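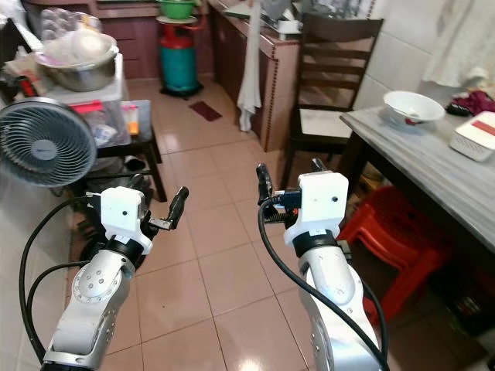 A narrow kitchen with a tiled floor, the kind found in many older rentals.

The small kitchen comes back

When Folasade Okeke moved into her apartment in July, she measured the kitchen before she unpacked anything. It came to 70 square feet, counting the part of the floor the door swings over. Her last kitchen had an island and a walk-in pantry. She says she cooks more now.

"I used to walk all day in that other kitchen," she says. "I'd have the onions in one place and the stove was across the room."

Small kitchens were the normal thing in city apartments for most of the last century. Then walls came down, and for years the open plan was what buyers asked for. Ladi Bako, a designer who has worked on rentals for 18 years, says her clients have started asking for the wall back. They want a door they can close on frying smells and on dishes left over from dinner.

Bako's own firm, Jemano, handles mostly narrow kitchens, and her advice is cheap to follow. Keep the counter between the sink and the stove clear. Hang the pans. Take the doors off one upper cabinet and put the everyday plates there. She is against corner carousels, which she says waste space and break.

Lighting is where she tells people to spend. A single ceiling fixture puts the cook's own shadow on the cutting board. A strip under the cabinets fixes that, and renters can use the stick-on kind. 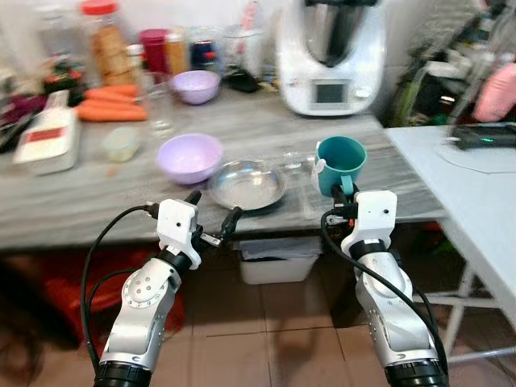
Everyday dishes on a gray wood-grain counter: a lavender bowl, a steel plate and a teal mug.

Morenike Akinola went further. Before her renovation she boxed up everything she owned for cooking and took things out only when she needed them. After seven weeks, two boxes were still taped shut, and she gave them away – including a fish kettle that had been a wedding present. The work itself was modest. New drawers, a deeper sink and a coat of paint took most of the budget, and a secondhand range from a neighbor cost $998 with delivery.

Not everyone is won over. Ese Adeyemi and her husband, Ebuka Mohammed, have shared a galley kitchen for three years and still can't pass each other when the oven is open. They settled it with a schedule. He cooks early in the week and she takes the rest, and whoever isn't cooking stays out until the food is on the table.

They looked at a larger place last spring. The kitchen was twice the size, but the second bedroom had no window – so they renewed the lease and bought a narrower trash can.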